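How to Plan a Potluck Supper for a Large Group

Last updated: 6 October 2015

A potluck for a dozen friends mostly runs itself. Once the guest list gets past forty or so, you need a plan, or you end up with nine pasta salads and no plates. The steps below are the ones I use for the fall supper on our street in Skestidell, and they work for a church hall, a school gym or a big backyard.

Step 1. Set the date and the serving time

Pick the date at least four weeks out. Put two times on the invitation: when to drop off food and when the meal starts. Leave thirty minutes between them. If you only give one time, half the dishes will show up after the line has formed.

If you are renting a room, ask when you can get in and when you have to be out. Ask whether the kitchen is included. At the Sowa Street hall the kitchen is a separate charge and you have to book it when you book the room.

Step 2. Divide up the food

Make a sign-up sheet with a fixed number of lines under each heading. For 60 people I use:

Main dishes: 10
Sides and salads: 12
Bread: 4
Desserts: 8
Drinks: 5

When a heading is full, it's full. Each dish should serve ten to twelve. People who don't cook can sign up for ice, napkins, cups or cleanup. Leave a column for ingredients so that anyone with an allergy can look before the day.

Tamsin Castellanos, who ran our supper before I did, kept the sheet on paper and taped it inside her front window. I use a shared spreadsheet now and print a copy the night before.

Step 3. Sort out plates and utensils

Decide early whether guests bring their own place settings or you supply them. If guests bring their own, say so on the invitation and again in the reminder. Ask them to mark the bottoms with masking tape and a name.

If you supply them, figure one and a half forks per person and one spoon. People put forks down and lose them, and they come back for a clean one at dessert. Mismatched sets are fine. I have picked up most of ours at yard sales and keep them in two lidded bins.

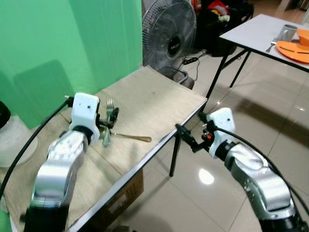

Serving spoons run out before anything else does. Every dish needs its own, and most people forget to bring one. Pack at least a dozen extra, plus two pairs of tongs and a sharp knife for bread. A pie server is worth having too.

Step 4. Lay out the tables

Pull the food tables away from the wall so the line can go down both sides. This cuts the wait in half. Put things in this order:

1. Plates
2. Main dishes
3. Sides and salads
4. Bread and butter
5. Forks, spoons and napkins

Utensils go last so that people have a free hand while they serve themselves. Drinks go on a separate table across the room, and desserts on another. Check where the outlets are before you decide which end holds the slow cookers, and tape down any extension cord that crosses a walkway.

Write a card for each dish with its name, the cook's name and any nuts, dairy, eggs or wheat. Index cards folded in half will stand up by themselves.

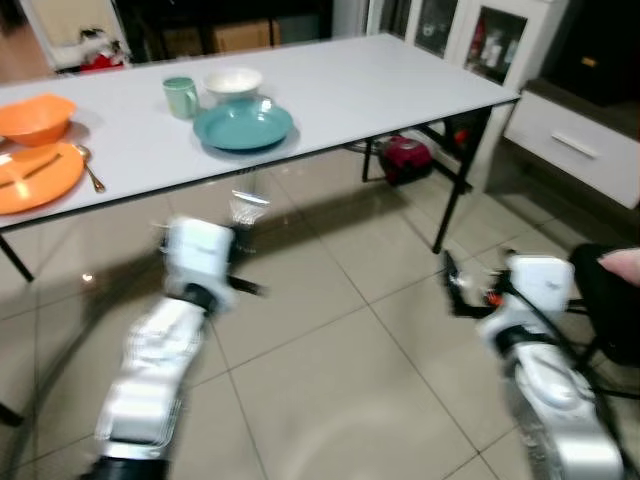
Step 5. Keep food at a safe temperature

Hot food should stay at 140 degrees F or above, and cold food at 40 or below. Anything that has sat out for two hours goes in the trash, or one hour if you are outdoors and it is over 90 degrees. Set bowls of potato salad and the like in a larger pan of ice. Put out half of each cold dish and keep the rest in the refrigerator until it is needed.

Step 6. Clean up

Set out three bins before the meal starts: trash, recycling and dirty dishes. Scrape plates before stacking them. Have two people wash and two dry, and switch after half an hour.

Line up the empty serving dishes by the door with their cards so owners can find them on the way out. Leftovers go home in whatever containers people brought. I hold unclaimed dishes until the end of November, then they go in the bins with the rest of our supplies.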